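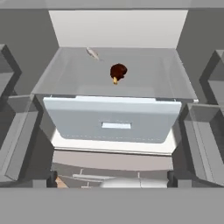 Lungu build FAQ
Last updated 2022-07-06

Lungu is a robot arm we're building at the Zultelard shared workshop in Sasthorpe, along with a simulated kitchen where it gets to practice. These are the questions that keep coming up on open bench nights and in the inbox. Keep sending them!

What is Lungu supposed to do?

Put food away and get it back out again. The long-term dream is an arm that can unpack a bag of groceries, but for now we're working on one fridge, one shelf and a few food items. That sounds small until you try it. A fridge has glass, lips on the shelves, bins on the doors and very little elbow room, and I love it as a test problem for exactly that reason.

Is there a real arm?

Yes, and it lives on the back bench at Zultelard. It's half built. The base, shoulder and elbow move under power, the wrist is on its second set of printed parts, and the gripper is still on paper. Everything involving food happens in simulation at the moment.

What do you simulate with?

A set of scripts we call Bakent, sitting on top of an open-source physics engine. Bakent loads the kitchen, puts the food somewhere on the shelf, runs the arm and saves a log with pictures from a couple of viewpoints. It started as one messy file in May and has since been split into pieces that people other than me can read.

Can I run Bakent on my laptop?

Probably. I run it on a laptop with no separate graphics card. Turn off the live window if things crawl; the physics gets much quicker when it doesn't have to draw every step. You can still save a picture at the end of a run.

Why a fridge with the doors already open?

One thing at a time. Pulling a door open is a whole project (the handle swings through an arc and the arm has to follow it without fighting the hinge), and mixing that with picking up food made it impossible to tell what was going wrong. Doors come later.

Why a drumstick and a fish?

They're awkward in different ways. The drumstick has a fat end and a thin end, so where you grab it matters a lot. The fish is slim and pale, and against a pale shelf it's tough to pick out in the camera view. If you want a nice warm-up, start with the drumstick. You can swap in your own models too — somebody please do a bunch of grapes. 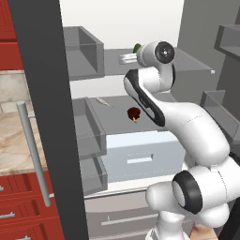
How does the arm know where to go?

Two ways, and you can choose in the settings file. The easy mode reads the food's position straight out of the simulator, which is cheating, but it's great for checking reach and grip. The hard mode only gets the camera pictures. I'd stay in easy mode until you've had a full batch of clean runs.

How many runs are in a batch?

We use 216. It divides up neatly over the shelf positions and turning angles we test, and it finishes overnight on the workshop computer. For a quick check after changing something, 15 runs will catch most of the silly mistakes.

My arm keeps hitting the shelf. What should I change first?

Check where the base is. Moving it a little farther from the fridge and off to one side gives the elbow space to bend, and it fixed most of our bumps in one afternoon. After that, add a waypoint in front of the shelf so the gripper goes in level. Coming down at a slant looks very stylish right up to the moment it clips the shelf above.

The food shakes or slides away before the gripper touches it.

Classic! Usually the item was placed slightly inside the shelf and the physics is pushing it out. Raise the starting height by 5 millimeters and let it settle before the arm moves. If it still slides, raise the friction on the food and leave the shelf alone.

Why is everything except the cabinets so gray?

The red cabinets and the marble came with the kitchen model. The fridge parts are mostly flat gray because I haven't gotten to them. Better textures are on the list, especially for anyone working in the hard mode.

Will something that works in Bakent work on the real arm?

Some of it. Our reach tests carried over really well. Grip is the part I don't trust yet, with squishy, slippery food being so hard to model. We'll find out once the gripper is printed.

Do I need to know how to code to join in?

Nope. Printing, wiring, soldering and 3D modeling all need hands. The main bench seats 22, and there's always a spare screwdriver. For Bakent itself, a bit of Python is plenty.

Can I build my own?

Please do! The printed parts and the wiring diagram are in the project folder on the workshop server, and members can copy the lot. The wrist files are changing often, so ask which version is current before you spend a day printing one.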